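Subject: Re: [gripper-users] Budget for next round - pads, spares, what else?

Kipchumba Makokha wrote:

> Hi all, I have to hand in an equipment list for our next round by the end
> of January and I've never done one for hand-held grippers before. So far
> I have two complete units from Bouvier and nothing else on the sheet.
> What am I forgetting? Do people buy spare fingers up front or wait until
> something breaks? And is it worth paying extra for the bristled pads if
> most of what we do is small household stuff?
>
> Kipchumba

Hi Kipchumba,

Oh, you're in the fun part! I did our sheet for the Plukton round last year and got it wrong in at least three places, so let me save you some of that.

Pads first, and yes, I'd pay for them (we run blue ones on both fingers). Small household stuff is exactly what we've been doing, mostly jewelry lately, on a bedspread with a shallow tray behind it: 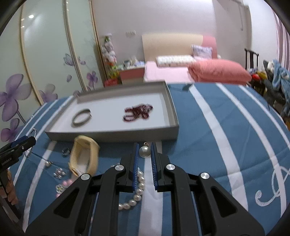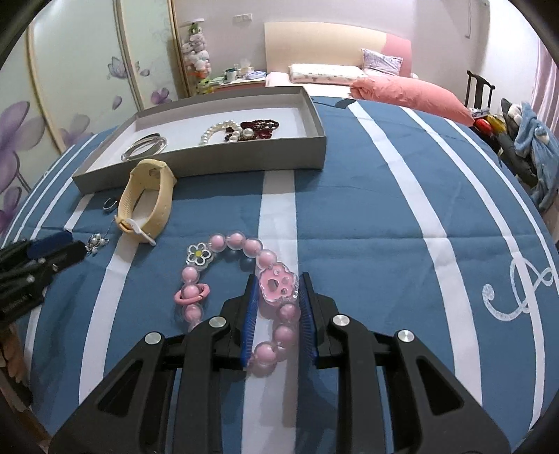 My big regret was treating pads as part of the gripper when I should have put them on their own line. I wrote down two units and figured we were done, and then when we wanted fresh pads I had to go back and ask for money, and that took longer than the whole first order. You can see how fiddly the items get - in the second one the fingers are on either side of a pink beaded bracelet with a little paw charm sitting right between the tips - and for that kind of thing I want pads in good shape. We now order 8 sets at a time. Wunska sells them in packs of 2, so keep it an even number or you'll get a confused email from them like I did.

Spare fingers: buy one pair per unit up front. The wait at Vuvthorpe was 41 days when I ordered, and if you only have two units, one sitting on a shelf for that long is half your capacity. I'd also put in a bag of the screws and caps for the linkage. They cost next to nothing, they're annoying to order alone, and shipping will be more than the parts.

Other stuff that wasn't on my sheet and should have been:

- memory cards, more than you think
- a hard case for each unit (ours came in cardboard, and it shows)
- props. Put in a real line for these! I thought we'd borrow everything, and then you want beads in another color or a second comb, and you're buying it out of your own pocket and chasing receipts
- travel time between homes, if your people go to the homes like ours do. It's labor and not equipment, I know, but it eats the same money

One thing I'd leave off is the extended service plan. I paid for it, used it once, and the answer was "tighten the screw." Maybe others here have had better luck with it?

What's your split between bedrooms and kitchens going to be? If it's mostly kitchens I'd bump the pads up again and ask on here about cleaning them, I don't have a good answer for grease yet. I can send you my old sheet too if you don't mind that the formulas are a mess - just write me off list.

Good luck with it, and don't let them talk you down to one unit!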